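Brarwood Bench Arm: the tidy-up kit
Last updated: February

I get the same email most weeks, and it goes something like this: "I have a workshop, or a kitchen, or a craft room, and it's a mess. Can your arm clean it up yet?" So I'm going to use this page to answer that properly, and then tell you what's in the box and what it costs.

Short version: a bench, yes, some of it. A house, no.

The Bench Arm is a single arm that bolts to one end of a table. The tidy-up kit adds a two-finger gripper, the Goltdale practice software, and a set of starter routines for sorting stuff into bins. It's meant for people who like tinkering and don't mind a slow helper. If you want something that rolls in, looks around and gets on with it, I don't sell that, and I'd be careful with anyone who says they do!

What it's good at right now

Picking up a thing it has met before and putting it in a bin that hasn't moved. I know that sounds small. But if you run a little shop, a surprising amount of your evening is exactly that (fasteners in one bin, bits in another, the same pencil you've put away four times already). My own arm does the end-of-day sort while I sweep, and it gets through a normal bench in 38 minutes. I could do it in 9. I still let it do it, because those are my 9 minutes and I'd much rather have them back.

Drink cans it handles fine if they're standing up. Boxes, blocks, tape rolls, small bottles, all good. Anything with a chunky handle is usually okay too, as long as the handle is facing a way the gripper can get around.

Where it struggles

Thin flat things. A sheet of sandpaper lying on a table might as well be painted on. Rags are hit and miss, cables are mostly miss, and see-through plastic still confuses it badly. Hand tools sit in the middle somewhere. A trowel or a float is a nice test, I think, as you've got a fat grip that's easy to grab and then a wide metal plate underneath that swings around and bumps into everything on the way to the bin. You and I turn our wrist without thinking about it. The arm has to be taught, and it'll clip a bin wall plenty of times before it gets the idea.

That's why every kit comes with the practice rooms. You try a job in simulation first, let it mess up there as often as it likes, and only then run it on your real table. There are 19 rooms in the current pack, with different tables, clutter and lighting, and you can swap objects in and out of any of them.

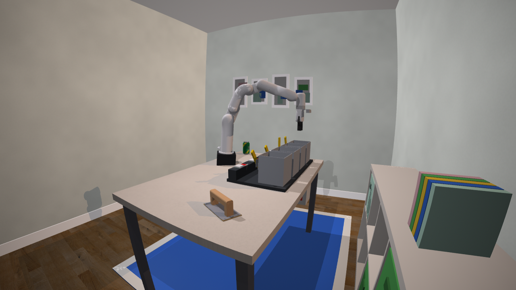

One of the practice rooms: trowel or float at the near end of the table, four gray bins on the tray, arm waiting with an open stretch of tabletop to cross.

I like rooms with a bit of life in them, so expect rugs and shelves and pictures on the walls. Plain gray test rooms make for very confident arms that fall apart the first time they see a patterned floor. Dirceu Prado, who builds the rooms with me, is stubborn about shadows too, and he was right. My arm used to go for the shadow of a tool about as happily as the tool itself, and that stopped once we'd trained with proper ones.

So, chores. Can it do them?

Let me go through the ones people ask for.

Clearing a workbench: yes, with the limits above. You set the bins, you show it the objects, you keep the bins where they are.

Loading a dishwasher: not with this arm. Plates it can lift. Getting them into the rack without a crash is a different sport, and I won't put my name on it.

Folding laundry: no. I tried for a whole winter. I have one video of a decently folded hand towel and I'm not going to show it to you, as it would give you the wrong idea.

Wiping a table: sort of! It'll push a sponge along a path all day long. It has no clue whether the table is clean afterward.

Putting kids' toys away: better than you'd think if they're on a table. If they're on the floor, the arm can't reach them, and that's the end of that.

Using the tools, like troweling or sanding: people always hope for this one. Putting a tool away and working with it are miles apart. Pressing evenly on a surface takes a sense of touch this gripper hasn't got.

What's in the kit

Arm, mounting block, gripper, power supply, a stop button on a long cord, the Goltdale software with the practice rooms, and the Yao starter routines (sort, stack, clear, and hand-over). Bins aren't included. Use whatever you have, but pick ones with open tops, and fix them to a tray so they can't creep.

Price

The full kit is $2,662, shipping extra. If you already own the arm, write to me and I'll sell you the software and gripper separately. Orders go out every Friday.

If you're on the fence, send me a picture of your bench and a list of what's usually on it. I'll tell you what I think the arm would manage, and I've talked plenty of people out of buying one.

Related items
Brarwood Bench Arm, arm only
Soft finger pads for the gripper
Iltdale bin tray, locking
Goltdale practice rooms: kitchen pack
Spare stop button and cord

Contact | Copyright Brarwood | Back to top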